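How to Follow an Unfolding Security Story Without Being Led Astray

When the bombing in Gustdale was in the news in August, my phone buzzed so often that I put it in a drawer, and then of course I took it out again ten minutes later. By evening I'd passed along two things to my family that weren't so. One was a suspect's name (wrong man, poor fellow) and the other was a road closure in a suburb where every road was open. I was mortified! So I sat down with my friend Raluca Grecu, who spent years on the night desk at a regional paper, and asked her how she reads the first day of a story like that. What follows is her method, with a fair bit of my own fussing added.

Step 1: Find out who is speaking

Read the first few lines again, slowly, and look for the source. "Police said" is one thing. "A state agency, citing officials it did not name" is quite another, and "reports are emerging" can mean almost anything at all. I keep a scrap of paper handy and write the claim on the left and the speaker on the right. If the right-hand side is blank, I leave the claim alone until somebody fills it in.

Step 2: Check whether five stories are really one story

You'll often see the same news on five sites and feel quite sure of it, and then discover all five are quoting the same agency. Scroll to the bottom and look for a credit line, or compare the wording. In the Gustdale coverage I had seven tabs open, and every one of them went back to a single bulletin from Rotumen, the wire service my local paper uses.

Step 3: Be careful with numbers and names

Casualty figures move up and down in the first day, and it's no sign that anyone is hiding something. Hospitals count differently from police, and some people get counted twice. Note the time beside any figure you write down. As for names, wait until they come from a court or a police statement. Raluca is very firm on this one, and after my own effort I'm in no position to argue.

Step 4: Pick your times and stick to them

I check at 7 in the morning and again once supper is on, and that's plenty for anyone who isn't living next door to the trouble. If you are nearby, follow the police and the local council directly and do what they tell you. The rest of us can let the kettle boil and come back to it. 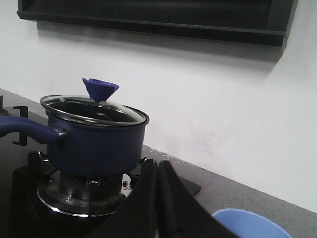
Step 5: Go back a week later

Hardly any of us do this, and it's my favourite part. Search the place name again after seven days and read one long article from start to finish. You'll see which early claims held up and which quietly vanished, and you'll get a feel for which outlets print their corrections where you can find them.

If you've already shared something that was wrong, go back to the same people and tell them so, in the same group chat, in plain words. My sister was very decent about it, though she does still ask me how the roads are.

Bianca Sârbu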